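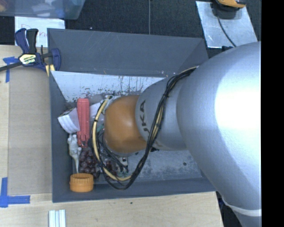
Le bras au-dessus du bac d'essai, novembre

Objet : Re: [automatisation] Budget poste de tri, bac et câblage

Bonjour à tous,

Je réponds à Lok-yiu point par point.

Le 1er lot (bacs) : je garde le devis Millow, 429 euros pour le jeu complet, port compris. Rarnlow est moins cher mais ne livre pas avant janvier. Pour la fixation, on reste au serre-joint tant que la position du bac n'est pas arrêtée. Les repères au ruban bleu sur la table suffisent pour le moment. Une bride définitive chez Bramesano coûte 50 euros pièce, on verra au prochain exercice.

Le câblage : c'est là que je mettrais l'argent. Les câbles noirs font une grande boucle à côté du poignet et descendent jusque dans le bac, avec le jaune en parallèle. Je demande 500 euros pour une gaine et des colliers adaptés au bras, pose comprise.

Les objets de test : rien à acheter, on continue avec le mélange actuel.

Reste la table. Si on la remplace par un châssis, il faut compter 1 000 euros de plus et refaire les repères. Je suis plutôt contre cette année – à discuter.

Sans objection d'ici la fin du mois, j'envoie la demande à Sin pour signature.

Mathieu

Lok-yiu Tu a écrit :
> Bonjour,
> Il me faut les montants par poste avant de clore le budget.
> Est-ce que les bacs et la fixation sont sur la même ligne ?
> Et le câblage, on le traite maintenant ou avec la table ?
> Merci,
> Lok-yiu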